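Derese Support Portal
Ticket: Left gripper opens without command during transfer task
Product: Lurnitero two-arm bench station
Site: Bulach
Priority: High (safety review requested)
Status: Closed, with follow-up action open
Opened: 16/04/2019

Reported problem

The site reports that the left gripper opened on its own during a transfer task. The task calls for the left arm to work over the blue tub in the center of the table, while the right arm handles a small fishing net kept in the green bucket. The gripper was commanded to remain closed and opened while the arm was in motion. The item it was holding fell to the table. No injury and no damage to the station were reported.

The fault was seen on 9 of 35 runs. No error was shown on the operator screen. The site restarted the controller and ran the task again, with the same result.

First response from Support

The site was asked to stop automatic runs until the cause was known. Please note that an uncommanded opening is treated as a safety matter under the station manual, regardless of the weight of the item being held. The following were requested:

Controller log for the full session
Gripper log, left and right
Software version on both arms
Confirmation of the seating position used by the operator

Site reply

Logs attached. Both arms are on the same software version. The gripper was replaced with the spare and the fault returned on the fourth run. The original gripper has been refitted. The operator sits at the right end of the table, next to the right arm, with the stop button within reach.

Support analysis

The logs show that the left gripper lost its data link for a short period before each opening. When the link came back, the gripper loaded its start-up state, and the start-up state on this version is "open." The controller did not raise an alarm because its link timeout was set longer than the length of the dropout.

The dropouts do not occur at random. In every case the left arm was extended toward the middle of the table with the wrist turned down.

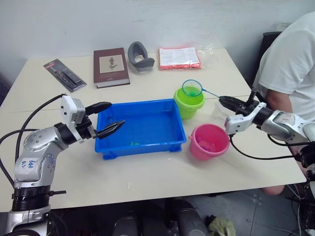
In this range of travel the cable on the left side is under its greatest load. The site was asked to power down, check the connector at the arm base, and measure the slack in the cable with the arm fully extended. The site was also asked to repeat the motion at 25 percent speed with the gripper empty and all persons clear of both arms.

Site reply

The connector at the base of the left arm was found not fully locked. One of the two side clips was down and the other was up. At reduced speed the link dropped twice with the clip in this condition. After the connector was reseated and both clips were closed, 30 runs were completed without a dropout. The cable itself shows no wear.

The site asks whether the right arm should be checked as well, and whether the operator may remain seated at the table during automatic runs.

Support reply

Yes to the first question. Please inspect the right arm connector in the same manner and record the result in this ticket.

On the second question, the Lurnitero manual does not allow a person within reach of either arm during automatic runs. The stop button is to be moved to a point outside the reach of the right arm. Supervised runs at reduced speed may be carried out from the seated position only if the site's own risk assessment permits it.

Settings changed

Gripper start-up state: changed from "open" to "hold last position"
Link timeout: shortened so that a dropout of this length stops both arms
Alarm on link loss: switched on for left and right grippers

These settings are not kept after a factory reset and must be entered again if one is performed.

Site reply

Right arm connector inspected, both clips closed. New settings entered and tested by unplugging the left gripper with the arms at rest. The alarm was raised and both arms were held. The stop button has been moved.

Resolution

Cause: connector at left arm base not fully locked, combined with an unsuitable start-up state for the gripper. Closed with the agreement of the site.

Follow-up: the connector check is to be added to the Clurkska installation checklist. Owner: Derese Field Service. Due: end of April.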